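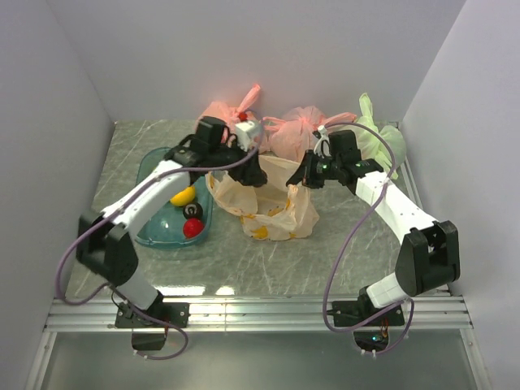
*Balls in the blue tray, pink bag alongside.*

## Bagging small loose balls from a tray

Round items roll, so keep them contained until they go into the bag. The method suits any thin plastic bag and a shallow tray.

1. Set the tray flat on a smooth surface. Leave a hand's width between tray and bag.
2. Separate the bag's layers at the mouth. Rub the edges between finger and thumb if they cling.
3. Fold the mouth outward to make a 3 cm cuff. A cuffed bag stays open when released – an uncuffed one closes again.
4. Start with the ball nearest the bag. Lift it clear of the tray rim before moving sideways.
5. Lower each ball to the bottom of the bag and let go there. A dropped ball can pull the cuff inward.
6. Unfold the cuff, press out excess air and twist the neck twice. Tie or clip.

### Notes

- Bags under 14 cm across the mouth are awkward to cuff. Use the next size up.
- If the bag slides, tape one lower corner to the surface.
- Do not tip the tray over the bag. The balls arrive together and usually miss.

Revised in April with corrections from Enikő Pap.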